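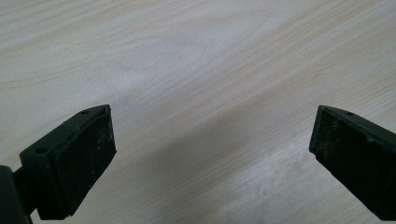

About Gakov

We look after grippers. Gakov is a small workshop that sets up, maintains and repairs the hand-held gripper tools that people use to teach robots how to pick things up, and we have been happily wrapped up in that one job since we opened. There are 8 of us, one long building with good north light, and far more drawers of screws than any business our size should need.

It started with a single Redelix hand unit that came to us with a sticky slide. We fixed the slide, then noticed the pads were tired, then noticed that the two fingers didn't quite meet when they closed. By the end of that week we had rebuilt most of it and written four pages of notes. We still use those notes! They have grown to 50 pages, and every person who joins us reads them with a tool in hand, then crosses something out and writes it better.

What happens to a tool when it comes in

Every tool gets a look on the bench before it gets a screwdriver. We open the fingers wide over a bare tabletop, check that the tips sit level with each other, and look at the faces of both pads. Pads pick up dust and pale specks, and one side can easily look grayer than the other. That tells us a lot. A pad that is only dusty gets a wipe with a barely damp lint-free cloth and time to air dry. A pad that has gone shiny or hard, or is lifting at a corner, comes off.

Changing pads is the job we do most, and we love doing it well. The old pad is peeled from the tip end toward the back, slowly, so the glue comes with it. Whatever stays behind gets rolled off with a thumb - it takes ages and it is still kinder to the plastic than a blade. Then the new pad goes on from the back edge forward, with an even border all the way around, and sits under a light clamp overnight. We always change both pads together, even if one looks fine. A fresh pad facing an old one grips unevenly, and you feel it right away when you try to hold a pen.

After pads come the fingers themselves. We check that every screw is seated, and we look around the holes for hairline cracks. We close the fingers on a strip of paper and pull. Then we do it again at the tips only, and again at the back. If the paper slides out at one end, the finger goes back on its mount and we shim it until it doesn't.

Last comes the camera check, with the tool held over the table the way a person would hold it at work. Both fingers should come into the picture at about the same height, with plenty of clear space between the pads. If one sits noticeably higher, the mount has shifted, and we would much rather find that on our bench than have you find it after a full day of recording.

Each tool leaves with a card listing what we changed, what we left alone and what we'd keep an eye on. Keep the card! It makes the second visit so much quicker.

Where we work

Our benches are in the old Kalniņš bakery building, and yes, on warm afternoons the back room still smells faintly of rye. The front room is for intake and cleaning. The back room is for rebuilds, and for the Gustach, our homemade test stand, which opens and closes a set of fingers 176 times before we sign off on a full rebuild. (The number came from a timer we had lying around, and we've grown fond of it.) It makes a soft clacking noise all morning and most of us miss it when it's off.

Learning with us

On Wednesday evenings we clear the front benches and teach a basic care class. You bring your own tool, we supply pads, cloths, drivers and tea, and you go home having changed a set of pads yourself. We've had whole lab groups come, and one retired watch repairer who put all of us to shame. Some 27 people can fit if everyone is friendly about elbow room, but we like it better with a dozen.

If you can't make it to a class, send us a note with a photo of each pad face and one of the fingers closed. We can often tell you whether it needs a clean, new pads or a trip to the bench, and we really do enjoy the odd ones, so please send those too.

The workshop is open from 8 in the morning. We close for two weeks in December, when the Gustach gets its own bearings cleaned.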